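Serkeo park bag review: one week, one very full shoulder

October 16, 2024

I have been going to theme parks with the wrong bag for years. A drawstring thing from a 5K, then a leather backpack that weighed as much as a toddler, then (don't laugh) a tote. So when we booked a week at Grurkside I told myself I was going to buy one proper park bag and stick with it, and after reading way too many threads at midnight I ordered the Serkeo sling in dark green.

Quick background if you haven't been: Grurkside is big on walking and light on lockers. The ones by the front gate are fine, but once you're over on the lake side you are not going back for a sweatshirt. Bags also go through a scanner at the entrance, and the line moves a lot faster if yours opens flat. The Serkeo does. You pull one zipper all the way around and the whole thing falls open like a book. I got waved through every single morning while my husband was still fishing sunscreen out of his side pocket.

What fits: two ponchos, a slim water bottle, a battery pack, sunglasses in a hard case, snacks for two adults and a kid who is always hungry, and a thin long-sleeve shirt if you roll it. What doesn't fit is a hoodie. I tried! I got it in once, at the hotel, sitting on it, and then I couldn't reach anything else.

The strap is where I have some opinions. It's wide and it has real padding, and for the first 4 hours I forgot I was wearing it. After lunch, though, it starts to creep toward your neck, and if you've got the bottle in there you'll be tugging it back down until dinner. There's a little stabilizer strap that's supposed to fix this. It helps a bit. It also dangles when you aren't using it, and the ride attendant on the Lerka coaster made me tuck it in twice.

Speaking of rides, this is the part I loved. You can swing the bag around to your front and keep it on for nearly everything in the park. The only place I had to give it up was Lerka, which has bins on the far side of the platform. On the boat ride it sat on the floor in a puddle for the whole trip, and the inside was dry when I opened it. My phone pocket was dry too. I would not dunk it, but for splashes I trust it now.

I put up a short version of this on the Grurkside fan board when we got home, and a few people had their own thoughts, mostly about the size.

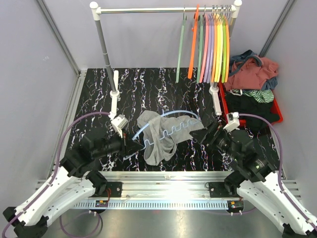
Nadège Millet wrote back that I'd bought the wrong one and should have gone for the bigger Serkeo, the one with the bottle pocket on the outside. She takes hers every December for the lights, when everybody peels off layers at noon and wants them back by five, and she says the sling is a summer bag and nothing else. She also thinks I had the strap on the wrong shoulder, which, okay, possible.

I went and looked at the bigger one after that. It's nice! It's also a backpack, and I've sworn off backpacks on coasters, so for me it's a no. If you go in cold weather with kids, listen to her and skip me.

A few smaller things. The key clip is plastic and feels cheap. The front pocket is the perfect size for a park map, if you're like me and still take the paper one. The lining is light gray, so you can find stuff in it even in the dark during the Bach organ show (which we saw twice, go for the late one, the fountains look much better). The zipper pulls are big enough to grab with sticky churro fingers, and the green doesn't show dirt. There's also a hidden pocket against your back that I never used once. My passport would fit, but I wasn't taking my passport on a log flume.

We had one annoying moment. On the third day the main zipper snagged on the lining at the corner, right when I needed the ponchos, and I had to work it loose in the rain with a hungry six-year-old hanging off my arm. It happened again at the airport. If I go slowly around that corner it's fine, but I'd rather not have to think about it.

Would I buy it again? Yes, for spring and summer, and I'd leave the big water bottle at home and just ask for cups of ice water at the counters. My husband has already asked to borrow it for a ball game, so I may be ordering a second one. I haven't washed it yet. The tag says hand wash only and I still have half a granola bar in the bottom of the thing, so I'll report back on that when I've worked up the courage.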